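How I finally got my photos sorted (and how you can too)

I put this off for years. When I moved everything off my old laptop in September I found I had 4000 or so photos in one folder called "misc", plus a second folder called "misc new", and I couldn't find a single picture of my sister's wedding. So this is the method I ended up with, more or less in the order I did it.

Start by copying the lot somewhere safe. I mean it, before you touch anything! I use a plain external drive and drag the whole folder across, then go and make dinner. Don't start deleting until the copy has finished.

Next, get rid of duplicates. I used a little program called Flutix for this, but any duplicate finder will do. Let it show you the matches and tick them yourself for the first few screens, until you trust it. I was left with 2782 pictures afterwards, so you can imagine the state of things.

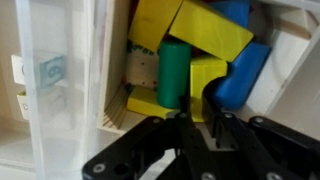 Folders come next, and my advice is to keep them big and boring. I started out with a folder for every little thing (Garden, Garden Spring, Garden Spring Old Camera...) and gave up by teatime. Now I have eight. A photo of colourful toy blocks in a wooden box goes in "Things", along with teapots, bikes and the shed door, and if I ever want it again I'll type "blocks" in the search bar. That does mean adding a tag or two as you go. Two words is plenty, and use words you'd really say out loud.

For the tagging itself, select a whole batch at once, right-click, and look under Properties or Info depending on your computer. My friend Wouter Schouten does his one by one with a coffee in the evening, and good luck to him, but I haven't the patience. Sort by date first and you'll find things that belong together are mostly sitting next to each other already.
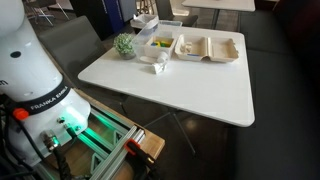
Tagged "robot arm" and "clamp", filed under Things.

File names I leave alone, mostly. If you do want to rename, put the year first, then the month, then a word or two, so they line up properly in the list. Avoid slashes and question marks, as some computers get very cross about them.

Last job: make a second copy of the tidy version and keep it in a different building. Mine lives in a drawer at my mum's. I swap it over whenever I go round for lunch, and I've put a sticky label on it with the month so I know how stale it is.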